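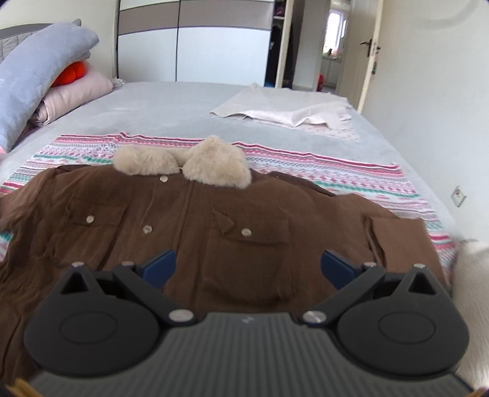
Figure 1. Brown jacket with fluffy collar, face-up across the foot of the bed.

Folding and Storing a Bulky Winter Jacket in a Small Bedroom
Yetunde Briggs and Yakubu Bako
Canstead, Household Textiles project, November

1. Purpose

The project compared three ways of folding a collared winter jacket so that it fits a lidded storage box of the size sold for use under a bed. The box measured 600 mm by 400 mm, with an inside height of 210 mm. The main question was how much of that height one jacket takes up, and whether the collar can be stored without being pressed flat. A second question was how well an ordinary bed works as a folding surface.

2. Garment

The jacket is chocolate brown with a soft, matte outer fabric. It wrinkles slightly when laid down without smoothing. There are two chest pockets with buttoned flaps, and a small snap below the collar closes the top of the placket. The buttons are silver and round.

The cream-beige collar is the difficult part. It is shaggy, and when the jacket is on its back the collar bunches into two rounded lobes above the neckline. In Figure 1 the right lobe is the larger of the two. An uneven collar matters for the fold, as the box lid first touches whatever stands highest.

The care label was too worn to read, so we did no washing or steaming as part of the work.

3. Surface

All folding was done on the bed. The base layer is a light grey fitted sheet with a fleecy texture. Over the foot of the bed is a white blanket with bands of pink, magenta, teal and mint green. The bands were useful as guide lines – we set the hem along one and checked the fold against another. The blanket is not a precise reference. It moves when the garment is pulled, and its edge does not stay straight.

A table would have been firmer. We used the bed because that is where most people in Quinlan House, where the work was done, fold their clothes. The fleecy sheet also holds a sleeve in place better than a smooth one did in our first practice session.

4. Methods

Method A, flat fold. Jacket face-up, snap and buttons closed. Both sleeves are brought across the chest and the body is folded once at the waist. The collar is left outside the fold.

Method B, face-down fold. Jacket turned over, sleeves laid along the back, sides brought in to the width of the box. The hem is folded up to the shoulders. The collar is turned down last and lies on top.

Method C, roll. Sleeves as in Method B, then rolled from the hem toward the neck. The collar forms the outside of the roll.

After each fold, the jacket was left alone for 10 minutes and then placed in the box. Height was taken at the highest point with a ruler standing on the box floor. One of us folded and the other wrote down the readings, and we changed places between methods.

5. Room and light

The room has pale cream walls and a large window with a grey metal frame. Daylight from this window was the main light for the work. An open doorway leads to a second room with a ceiling light, and that light was left on. Brown fabric shows its creases poorly under flat light, so crease checks were made by eye from two sides of the bed. We did not use a lamp.

Clothing made a small difference to handling. A knitted sleeve catches on the collar pile, and knitted gloves grip the outer fabric well but make the snap slow to close. Anyone repeating the work should keep to one choice throughout.

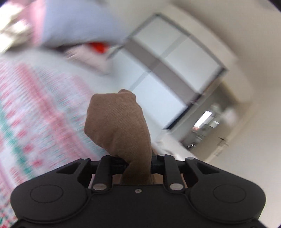

6. Results

Method A was the fastest and gave the fewest creases on the front. It was also the tallest. The collar stood above the rim of the box, and the lid closed only with pressure.

Method B fit under the lid without pressure. The pocket flaps left faint marks on the fabric beneath them, mostly on the side with the pointed flap. Height varied between repeats, and nearly all of the variation came from the collar.

Method C left the collar in the best condition. The roll did not hold its shape unless it was placed against a wall of the box, and it left roughly half the floor area free for other items.

7. Limits

Only one jacket was tested. A thinner collar would probably change the order of the results. The storage time was one night, much shorter than a full season, and we cannot say whether the flap marks would become permanent. Pressing by hand was not measured, so "with pressure" in Section 6 is a judgment.

8. Recommendation

Use Method C where the box will hold other garments that can support the roll. Use Method B when the jacket is stored alone, with a sheet of plain tissue between the pocket flaps and the body. The tissue was suggested by a classmate after the tests and remains to be tried. The box and the record sheets are with Yakubu Bako until Friday.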